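Kiketti Community Orchard — progress report no. 2
To: Tuncay Kurtuluş, Sandu Fund
Date: August 19, 2025

Tuncay, sorry this is brief, we're in the thick of picking. Same headings as last time. Budget sheet to follow seperately, waiting on one invoice from the nursery.

Where we are

Planting finished. 47 trees in, against the 50 in the bid. The last three were pears, the nursery hadn't got the rootstock we asked for and I didn't want to take whatever was going. They'll credit us or supply in winter, our choice. I'd rather wait for the right ones — tell me if that's a problem for your year end.

Losses so far: two plums, both on the low side by the ditch. Ground there sits wet until May. Not replanting plums in that corner. Thinking of a medlar, or leaving it as rough grass.

Old trees (the ones that were there before us): pruned hard in winter, cropping well on the south row, poor on the north. Expected. They'd not been touched for 15 years and you can't put that right in one go. Second lot of pruning this winter, third the winter after.

Water

The big headache. Dry spring, then a dry June. New trees need two cans each a week and we were carrying it from the tap by the lane, 200 metres each way. People got fed up and I don't blame them. Zarham lent us a bowser on a trailer from mid June and that sorted it, more or less. They want it back in September.

Longer term we need a standpipe inside the gate. Quote from the water company was well over what's in the budget line. Have asked for a second quote with us digging the trench ourselves. Will send when I have it. Not asking for more money yet, just flagging.
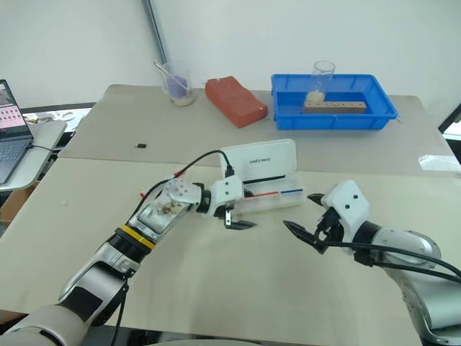 Mulch went down in April, should have been March. Made a big difference, the trees with a proper ring of it hardly drooped. The ones the strimmer got too close to are another matter. Four with bark damage, guards now on all of them. Guards weren't in the original budget, took it out of the tools line.

Sessions and training

Monthly work mornings have run every month except February (snow). Turnout up and down, best was May, worst was July when half the village was away. Pruning course full, 10 places, waiting list for the next one. Grafting course less so — wrong time of year for people I think, and we only put the notice up a fortnight before. Will advertise earlier.

School visits: two classes came in spring, third cancelled by the school, coach fell through. Rebooked for apple picking. The Year 4 teacher has asked for a worksheet on pollination, I've half written it.

Fruit

Earlies are being picked now. Wasps bad. Most going to whoever turns up with a bag, some to the lunch club at Ovari. They'd take more but can only store so much. Juicing day planned for the end of September, press hire booked and deposit paid. Need more bottles, last year we ran out by lunch and people were filling milk cartons.

Money

Almost all of the planting line is spent. Tools overspent by the cost of the guards, see above. Training under. Would like to move the underspend from training into tools if you're happy with that, an email saying yes will do. No other changes.

Next three months

Juicing day. Return bowser. Second standpipe quote. Stake check before the autumn winds, some ties are already too tight. Order the pears. Finish labelling, the varieties on the east side are still only on my paper plan and the plan has been rained on.

Also need a decision from you on the sign — do you want the fund's name on it, and if so what size? The sign painter is asking and he goes away soon.

Next report in November unless you want it sooner.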